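Workshop notebook – soft storage, small goods
March, bench 2, entry started 09:15

Carried over from the last entry: the question of whether the growing-kit cups should live in a soft bag or go back into rigid tubs. The Renetti tubs stack well but waste the corners, and the lids have started to split at the hinge. The Flurier canvas bag was the only soft one in the cupboard with a base stiff enough to sit square. Measured it before loading. Height 44 cm at the side seam, slightly less at the front panel where the binding has pulled in. Empty, it slumps. With a load in the bottom it holds up reasonably well.

Aim for the session: load, unload and reload the bag with mixed small goods, and note where the time goes. Limit set at 15 minutes per cycle including the wipe-down. No sorting by label on the first cycle.
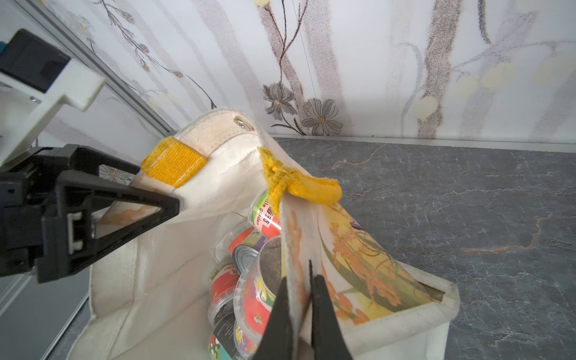
Loading was slower than unloading in every cycle. Most of the delay is at the mouth of the bag, which closes over the goods if the front panel is left to itself. With the front edge held upright by its binding, as it is over the flower print, the pile inside can be got at from above and items can be set down instead of dropped. Cans and clear plastic cups together do not settle into layers. A flat lid makes a good seat for another can and a poor one for anything tapered, so the cups end up wherever there is a gap. The next load should have the cans in first, in one layer, with the cups on top. Handles outside the bag before starting. A loop that falls inwards gets buried and has to be dug out.

The press snap on the handle was stiff at first and eased with use. Worth checking again after a month of handling. No wear found at the grommets.

Second cycle, cups separately. These are the flower kits from the Manalastas order, one variety per cup, a printed paper label round each. The stock sheet has them by variety name, but the names run up the side of the label and can only be read when the cup is turned the right way. Colour is quicker. Tried a short sort by label colour into the white box before they went back to the bag. Tipping them in is fast and gives no order at all. The cups roll, and the rims catch on each other. Placing them by hand takes longer and pays for itself at the next step.

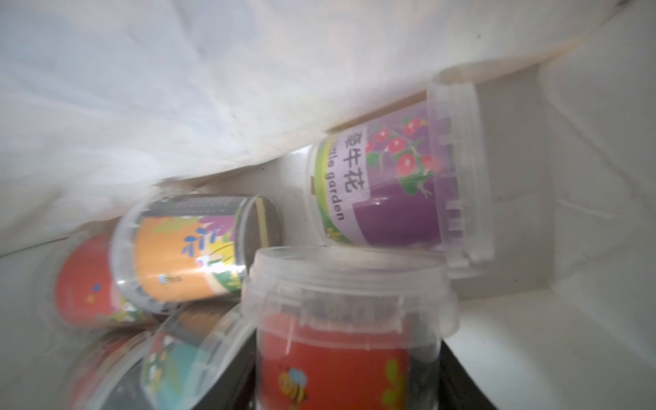
Cups in the white box, before sorting. Purple label is morning glory (牵牛花).

Points on the box. The walls are smooth and give the cups nothing to rest against, so one that is put in on its side stays on its side. The covering sheet is a nuisance. It sags into the opening and has to be lifted clear each time – a stiff lid would be better, or no cover during work. Colour alone is also not enough for the red labels, where more than one cup falls into the same group. Proposal: a small mark on the lid of each cup, same place every time, readable from above. Paint pen, not stickers. The stickers on the old tubs lifted at the edges inside a season.

Third cycle, emptying the bag on to the marble top. Kept the bag low and drew it back from the goods. Less noise, and the cups stop closer together. The stone is polished and does nothing to slow a cup on its side, so anything round should be blocked with a can or with the bag itself. Wipe the counter before and after.

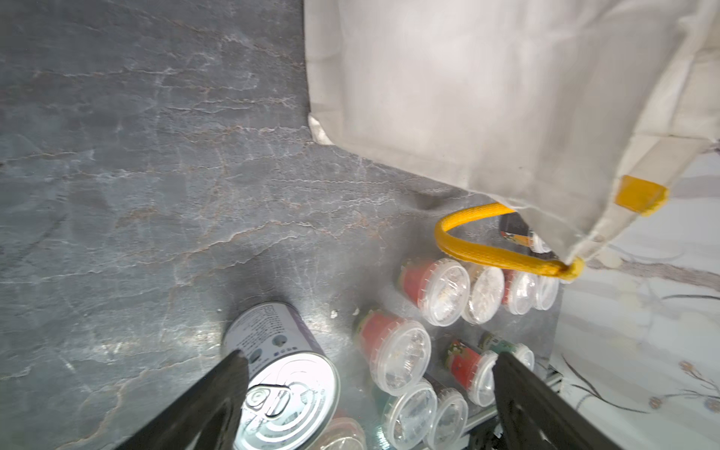 Ternorport replied to the notes from the first two cycles that the bag is being asked to do two jobs, and that carrying and storing should be split: bag for moving the kits between rooms, shallow trays on the shelf. They would also keep cans out of it altogether on account of the weight on the handle stitching, and would like the lid marks tried on a few cups before the whole order is done.

Agreed on the cans. Less sure about the trays. The shelf above bench 2 is 70 cm wide, and a tray deep enough for cups lying down leaves no room for the seed envelopes. Cups standing up would fit if the tray has a lip.

To do:
Mark lids on the red-label cups first.
Find a stiff cover for the white box, or cut one.
Repeat the loading cycle with cups only, same time limit.
Ask Flurier whether the bag comes in a shorter height with the same base.
Split Renetti lids to the scrap bin, keep the bases.

Stopped 12:40. Bag left on the bench with the handles out.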